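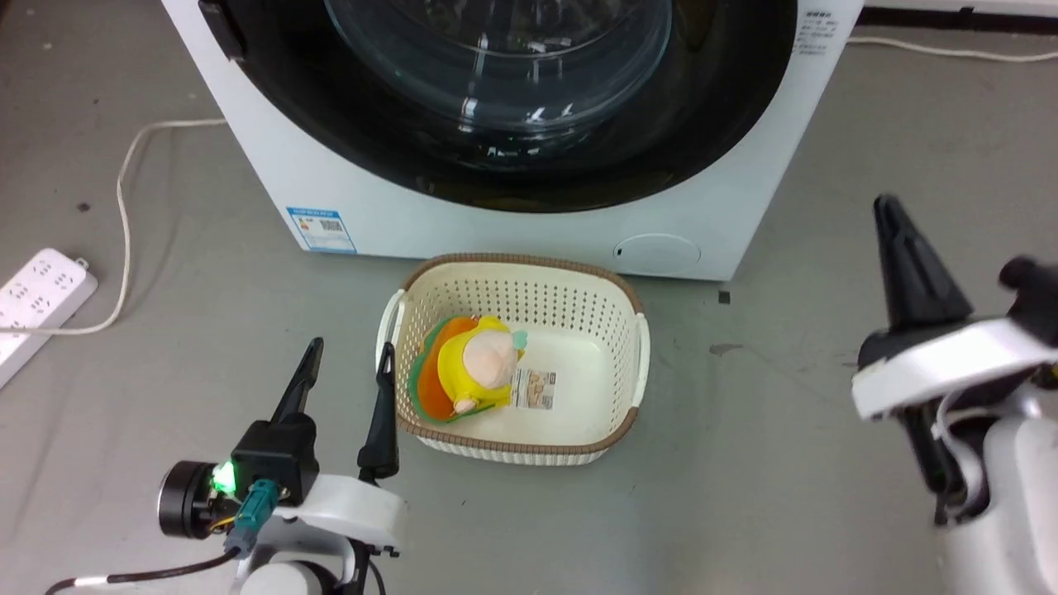 Stokine House Residents' Association
Minutes of the August meeting
Posted in August by the Minutes Secretary

The meeting opened at 7:05 p.m. in the ground floor meeting room. Eyvindur Kárason took the chair. Nine residents attended and two sent apologies. The building manager attended for items 2 through 5.

1. Minutes of the previous meeting

The minutes were approved with one correction. Under "Bicycle storage," the words "second floor" should read "second row."

2. Laundry room: washing machine

The building manager reported on the white front-loading machine. The residents on the east side had asked whether it would be fixed in place or left free-standing. The manager stated that the installer, Burnex, would return to level it and that its final position against the wall had still to be agreed.

Discussion followed on the power supply. The machine's cord runs across the floor on the left-hand side to a power strip, and a second white cable runs along the floor behind it on the right. Several members were of the opinion that a washing machine should not be supplied from a power strip lying on the floor of a laundry room. The manager agreed and undertook to obtain a price from Belhaj for a dedicated wall outlet.

It was asked whether the machine could be used in the meantime. The Chair ruled that it should stay out of service until the outlet is in and Burnex has signed off on the work. One member asked that her objection be recorded, as the older machine is often in use all evening. The objection is so recorded.

RESOLVED: That up to $400 be released from the maintenance fund for the electrical work, any greater sum to come back to this meeting.
ACTION: Building manager to obtain the price and circulate it before work begins.

3. Laundry room: filter and labels

The Chair drew attention to the round filter cover at the lower right of the front panel. On the older machine the filter had gone uncleaned for more than 200 washes by the manager's estimate, and the drain pump had to be replaced. It was agreed that the filter on the new machine be cleaned on the first of each month and the date entered on the sheet inside the door of the supply cupboard. A shallow tray and an old towel are to be kept for the purpose.

A member asked if the energy label on the front could be peeled off, as labels of that kind collect lint and go brown. The manager preferred that it stay on until the warranty papers are complete. The label with the printed text in the upper right corner is to be left in place permanently. Agreed.

4. Laundry room: floor

The grey floor was discussed. The manager had noted scattered faint scuffs and a small dark mark to the right of the machine, near its lower corner. He did not consider that any of these called for repair. A proposal to buy a rubber mat from Ernorier for $200 was put to the vote and lost, 3 in favor and five against, with one abstention. Those against felt that a mat would trap water underneath and make leaks harder to spot.

ACTION: Building manager to try a mild cleaner on the dark mark and report back.

5. Baskets and items left behind

The house rules state that baskets may not be left on the laundry room floor between loads. The Chair noted that the rule is widely ignored. A cream-colored plastic basket with perforated sides, a brown woven-pattern rim and a handle at each end has been found in front of the new machine. It held a yellow plush toy with a pale round head and a small light-green piece on top, like a leaf, together with a small white tag printed in brown. No clothing was in it.

The manager has taken the basket, toy and tag to the office, where the owner may collect them during office hours. One member thought the toy might belong to a family on the third floor and offered to ask.

A longer discussion took place on whether unclaimed items should be given away after one month, as now, or after two. Members with small children favored two, noting that a toy may be missed well before anyone thinks to look for it in the laundry room. It was agreed to extend the period to two months for toys and baby clothes only. Socks remain at one month.

ACTION: Minutes Secretary to amend the notice on the laundry room door.

The building manager left the meeting at 8:10 p.m.

6. Sign-up sheet

The present sheet allows each household two slots a week. A request for a third slot for households of five or more was deferred until both machines are running. Members were reminded to cross out slots they do not intend to use - a line through the name is enough.

7. Other business

The hallway light outside the laundry room is still on a timer that is too short to carry a full load to the elevator. The Chair will raise this with the manager.

The meeting closed at 8:35 p.m. The next meeting will take place in the same room, with the agenda posted by the mailboxes one week ahead.

Comments (3)

3rd floor, rear: Asked my two about the yellow toy. Not ours, sorry. Try the family across from the elevator.

M.T.: Could the price from Belhaj be put up here too? Not all of us get the email.

Unit 12: I was one of the votes for the mat and would like it raised again once the machine is in its final position.

Contact the Minutes Secretary | © Stokine House Residents' Association | Back to top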